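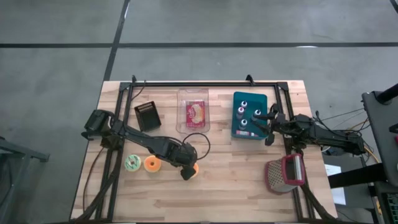 gorecki_p
Oiling a butcher-block top: how many coats before it stops drinking?
Hello all. My name is Przemysław Górecki and I finish a table top for my sister's kitchen. It is beech, bought from Pawlak as an offcut, and I use the Osmont hard oil, the clear one. The instruction on the can says two coats, but after two coats mine still has dull spots, mainly where the strips change direction of the grain. The top in the picture is narrow strips glued together, light tan, and you can see that the grain is different from strip to strip. So my question is: do I continue with oil until the whole surface looks equal, or do I accept that some strips will always look more dry? I sanded to 240 before the first coat. Between the coats I waited one night.

tallowbench
Two coats is what they print so the can looks like good value. I have never stopped before four on beech. Put it on thin, leave it 20 minutes, wipe off everything that moves.

xparedes
I don't agree with four as a rule. It depends on the oil. Hard oils have resin inside, and if you continue to add coats on strips that are already full, those strips go shiny and sticky while you wait for the thirsty ones. Put the third coat only on the dull spots, with a small cloth, and feather it out.

tallowbench
And then you have a patchwork. Spot coating shows in side light, especially near a window.

xparedes
It shows if you leave a hard edge. Feather it. I did the counter in our bakery this way and I look at it every morning at 5 with the light coming in flat from the street. No patches.

gorecki_p
Thank you both. The can is 500 ml and I have used maybe half, so I have enough for either method. One more detail which I forgot: I wiped the surface with a wet cloth after 240 and sanded again, to raise the grain. Could this be the reason?

mdf_refugee
Raising the grain is good practice, but what did you sand with the second time? If the paper was worn out, you polished the wood instead of cutting it, and polished beech takes oil badly. I would go back to 150 with fresh paper and start again.

tallowbench
Please don't sand back an oiled top before you try another coat. The paper clogs in a minute and you have paid for a whole box of it.

gorecki_p
The paper was the Gruvusel, the gold one, new sheet. So I think it is not polished. I will not sand yet.

xparedes
Then it is simply end grain and knots, or strips cut from a different part of the tree. Some beech tops have both quarter-sawn and flat-sawn strips next to each other and they will never match 100%. After one year of use you will not notice it.

old_hinge
Has everybody forgotten the underside? If you put three coats on top and nothing below, the board will cup. I learned this with a 291 cm counter that lifted at both ends so much that I could put a pencil under it. Same number of coats on both faces, every time.

mdf_refugee
Cupping comes from humidity, oil only slows it down. But yes, do the underside. And if it is screwed to a base, use slotted holes so the wood can move.

gorecki_p
I did only one coat below — my mistake. I will turn it on Friday and add the second.

xparedes
Good. And please dry the rags flat outside or put them in water. Oily rags in a ball can catch fire by themselves. For the next months: no dish soap straight on the wood, a damp cloth is enough. If it goes gray near the sink, clean it, let it dry and rub in a little oil. Ximena

tallowbench
On that we agree. I still say four coats.

gorecki_p
Small report. I put the third coat on the dull spots only, as xparedes explained, and the underside has now two. In the morning the spots were less visible, but two strips at the left end are still paler. My sister says she likes them. The next one will be in oak from Bostanar, so if somebody knows how oak behaves with the same oil, please write.

old_hinge
Oak is easier, but keep wet steel away from it, it leaves black marks. Start a new thread when you have the wood.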